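About > Our company

Jilell writes billing and rostering software for medical and allied health clinics. We started in 2002 with one physiotherapy practice and now look after 89 clinics, most of them with fewer than 10 practitioners.
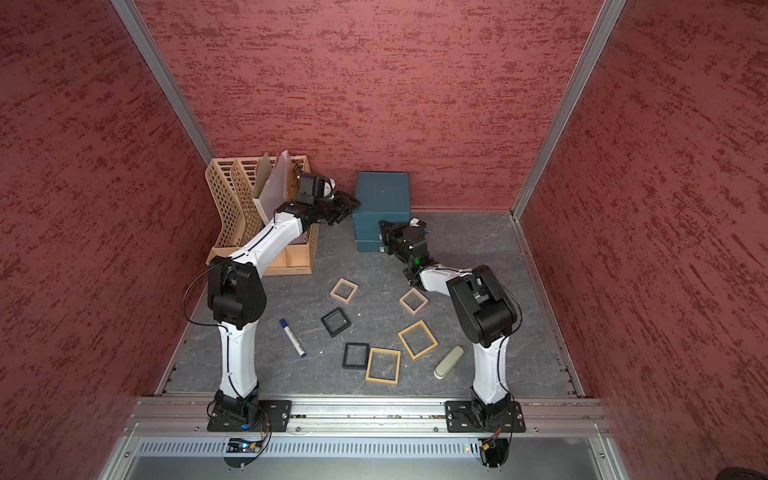
Fiachra Duggan wrote to us in December that rejected claims used to take up two mornings a week at the Flukholm clinic — now it's one. Support is by phone or email, on weekdays.

We use cookies to remember your settings. Accept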